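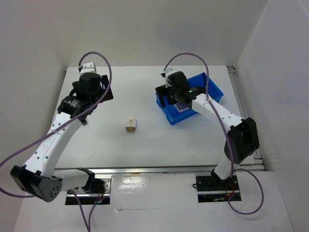 Portada > Actualidad > Comarca > Cultura

Galang reabre su biblioteca municipal tras las obras de la cubierta

Última actualización: 13 de marzo

La biblioteca municipal de Galang vuelve a prestar libros desde esta semana. El edificio de la plaza del Mercado ha permanecido cerrado durante la sustitución de la cubierta, que tenía filtraciones en la sala de lectura y en el depósito del segundo piso. El Ayuntamiento recibió la obra el mes pasado y desde entonces el personal ha estado recolocando los fondos.

Los trabajos los ha ejecutado la empresa Himorton, adjudicataria del contrato. Se ha retirado la teja antigua, se han reforzado dos cerchas de madera y se ha colocado un aislamiento nuevo bajo la cubierta. También se han cambiado las ventanas que dan al patio interior. El presupuesto incluía la instalación eléctrica de la planta baja, que era la original del edificio y obligaba a apagar la calefacción cuando se encendían todas las lámparas de la sala.

La sala de lectura pasa a tener 68 puestos, todos con enchufe. La sección infantil se traslada a la planta baja, junto a la entrada, y deja libre el espacio del primer piso, que se destinará a estudio en grupo. Para usarlo habrá que reservar en el mostrador o por teléfono, con un máximo de tres horas por reserva. La hemeroteca sigue donde estaba.

Durante el cierre, los usuarios han podido recoger y devolver libros en el centro cívico de Tronen, donde se habilitó un mostrador provisional por las mañanas. Ese servicio deja de funcionar. Quienes tengan préstamos pendientes pueden devolverlos en la biblioteca o en el buzón exterior, que está en la fachada lateral, a la izquierda de la puerta de carga. No se aplicarán sanciones por los retrasos acumulados durante las obras.

El catálogo incorpora 141 títulos comprados con la partida de este año, en su mayoría novela, cómic y libros de historia local. Entre ellos hay varias guías de senderos del valle de Rakthorpe que los lectores habían pedido en el cuaderno de sugerencias. Las novedades están expuestas en la mesa de la entrada y se pueden llevar en préstamo desde el primer día, salvo los atlas y las obras de consulta.

El horario de invierno se mantiene hasta mayo: de diez a dos por la mañana y de cuatro y media a ocho por la tarde, con cierre los fines de semana y festivos. La concejalía de Cultura estudia ampliar la apertura en época de exámenes, una petición que la asociación de estudiantes presentó por escrito el curso pasado. De momento no hay decisión tomada.

Queda pendiente el ascensor. El aparato actual funciona, pero no llega al segundo piso, donde se guardan los fondos antiguos y la colección de mapas. La consulta de esos materiales se hará en la planta baja, previa solicitud con dos días de antelación. El proyecto para prolongar el hueco está redactado y necesita el informe de patrimonio, ya que la escalera principal está protegida.

Los clubes de lectura retoman sus reuniones la próxima semana en el aula del fondo. Las inscripciones para el grupo juvenil siguen abiertas y se formalizan en el mostrador con el carné de la biblioteca. Los menores de catorce años deben presentar además una autorización firmada.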